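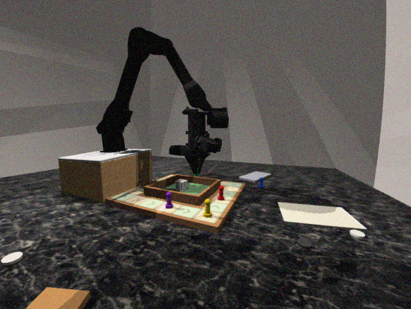
4.2 Enregistrer une démonstration

1. Prenez la manette Jarness et amenez la pince au-dessus du plateau de jeu. Doucement : le bras copie tout, hésitations comprises.

2. Jouez votre coup, puis ramenez le bras à la verticale.

Attention : ne soufflez pas sur les dés. Le modèle n'a pas de poumons.

Note : prévoyez 24 démonstrations par geste - la patience n'est pas fournie.

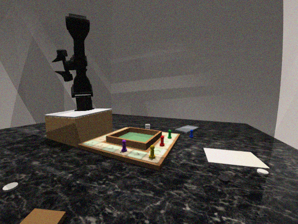 Faut-il refaire une prise ratée ?

Effacez-la avec la touche 501, puis recommencez.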